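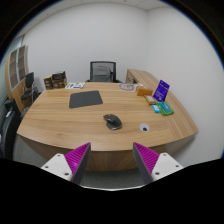
Chapter 7
Wood That Moves

Pick up any piece of lumber and you are holding something that spent years as a set of very thin pipes. A living tree pulls water up from its roots through millions of tiny tubes, and when the tree is cut, the tubes stay behind. They are what we call grain. Nearly everything in this chapter follows from that one fact, and I hope that by the end of it you'll never look at a table, a door, or a chopping board the same way again!

Start with a simple experiment. Take a dry pine board and measure it carefully, both along the grain and across it. Leave it in a steamy bathroom for a week and measure again. Along the grain you will find almost no change (most rulers won't catch it). Across the grain, the board will have grown, sometimes enough to see without a ruler at all. Bring it back to a heated room in winter and it shrinks again. The board is trading water with the air, and it will go on doing so for as long as it exists.

Emília Jelínek, who taught furniture making in Cundale for most of her working life, used to hand every new class a drawer that fit its opening beautifully in January. By July her students had to brace a foot against the cabinet to get it open. She kept the same drawer for years and never once planed it down.

7.1 Reading the grain

Before you can predict how a piece of wood will move, you have to be able to read it, and the best place to practice is on whatever wood happens to be near you. Look for the direction of the long streaks first. They tell you which way the tree stood. Next look for knots, the places where a branch once joined the trunk. The grain bends around a knot the way a stream bends around a rock, and the wood there is harder, often darker, and much more likely to blunt your plane.

Then check the edges. On a solid board, the lines you see on the top carry over the end and turn into curves, the growth rings seen from the side. On a veneered panel they stop. Veneer is a thin sheet of real wood glued over a core, and the core is usually made so that it moves very little. A wide veneered top can stay flat through seasons that would cup a solid one.
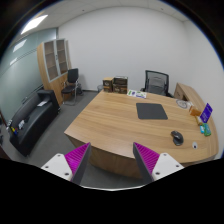 Figure 7.1 A desk in light wood. The grain of the top runs mostly left to right, above a darker front panel.

Designers make choices about grain direction all the time, and once you start noticing them it's hard to stop. Long streaks running the length of a top make it look longer and calmer. Upright grain on a panel makes it look taller. Both choices have a practical side too. If a top is solid, the wide direction is the one that will swell, so whatever holds it to its base has to let it slide a little. Screws go through slots, or small wooden buttons ride in a groove. A top that is glued tight all the way around will find its own way to move, and you may hear it split from the next room.

7.2 How much is a little?

Here is where the numbers get fun. Suppose a workshop in Atberg builds a solid tabletop 1,900 millimeters long and 309 millimeters wide for a narrow hall table. The grain runs along the length. In one year the top gains and loses 2 percent of its width, a fair amount for a flat-sawn board in an unheated hall. Multiply 309 by 0.02 and you get a little over six millimeters. That is the width of a pencil! The length, meanwhile, barely changes.

Now imagine the same maker, Zdislava Lukáč, cutting the top to 200 millimeters instead. Movement is proportional to width, so she has only four millimeters to plan for. Narrow parts are forgiving. Paneled doors grew out of exactly this idea: a frame of narrow pieces around a wide panel that floats loose in a groove, free to swell as it likes while the door keeps its shape.

Before you go on

Find three pieces of wooden furniture at home or at school. For each one, sketch the top and draw arrows to show the direction of the grain. Mark any knots. Decide whether you think the top is solid or veneered, and write down what you saw that made you think so. Then look underneath, if you can, and draw how the top is attached. Keep your sketches, as we will come back to them in section 7.4 when we reach joints.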